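Ticket 217: Brick sorting set, grasp success lower than reported
Project: Clusuvia
Status: Open
Assigned to: Kiros Abdella

Reported problem
The sorting policy trained on our 500 demos misses yellow bricks that are lying hollow side up. Melix says the fix is more demos. I'd like to see some evidence before we spend another week on the arm.

Checked so far
Gripper calibration: fine. Reran it twice, same numbers.
Wrist camera timestamps: fine.
Success labels: not fine. 146 episodes are marked "success" by the auto-labeler, which only looks at whether the fingers closed on something. It doesn't care what, or whether it was lifted.

Reply from Ji, 10:40
Labeler was good enough for the November set. Why would it matter now?

Reply from Kiros
The November set was single blocks on a mat. These are bins with pieces leaning on each other. I don't believe "good enough" carries over, and I haven't seen a test that says it does.

Attached is a wrist view from the current set. There's a strip of bin between the right finger and the brick, while the left pad is already close to the wall on its side. I would not want a labeler guessing at this one.
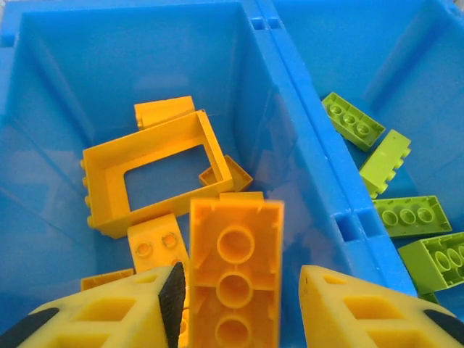

Wrist view, upturned brick between the fingers, green pieces in the next bin.

Next steps
Relabel the 146 by hand. Stelley has offered to take half.
Retrain on the same 500, no new demos, and compare.
Hold Melix's collection request until that run is back.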